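Mon 10 June

So the season is over, my knees hurt, and Poltach are staying up. I wasn't sure I'd get to type that! Back in April we were second from the bottom and I had more or less made my peace with another year of bad buses and worse fields.

Saturday's game against Cernum was the one that settled it. We needed a point. The club put the crowd at 1,393, and if you've ever been to our ground you'll know what that does to the line for the restrooms. I got there an hour early and still ended up standing behind the corner flag with a guy who ate sunflower seeds the whole way through and never said a word, even when we scored.

And we did score - 41 minutes in, a scrappy header from Corina Pichler after their keeper came for a corner and got nowhere near it. I have watched Corina play for six seasons now (left back, then right back, then that strange month up front) and I don't think I've seen her head a ball in on purpose before. She looked as surprised as the rest of us.

The second half was awful. I mean really hard to watch. We sat so deep that our midfield was standing on top of our defense, and every clearance came straight back. Cernum tied it with a free kick that took a deflection off the wall, and after that I mostly looked at my shoes. Final score 1-1, which did the job.

I walked home the long way, past the market street, and stopped to pick up something for dinner. I was too wound up to cook anything complicated, so it was beans and potatoes with a lot of butter.

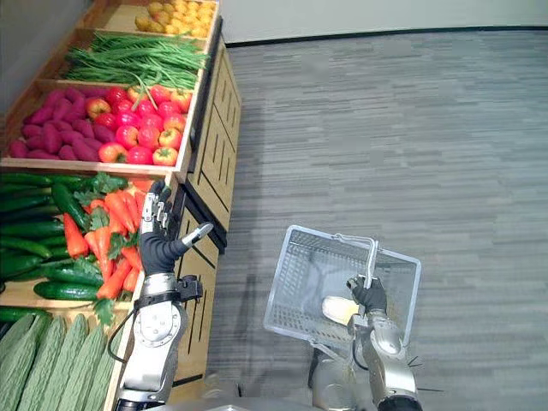
Potatoes, green beans, sweet potatoes and tomatoes.

Anyway, next season. The big question is the coach. The word in the stands is that Bachmann want her, and they can pay more than we can, so I'm trying not to get attached to the idea of her staying. If she goes, I'd like us to hire from inside the club. The last time we brought in somebody from outside we got a 3-5-2 that none of the players seemed to understand, and I didn't either.

We also need a striker. Astska have just let two of theirs go, and the younger one looked sharp when we played them in the fall (she hit the post twice and I swore out loud next to somebody's grandmother, sorry again). She'd be perfect next to Corina, assuming Corina goes back to defending, which I guess she will.

Season tickets go on sale in a couple of weeks. I'm moving to the other side of the field this time, out of the wind, and I've talked my sister into coming too. She thinks it's going to be relaxing.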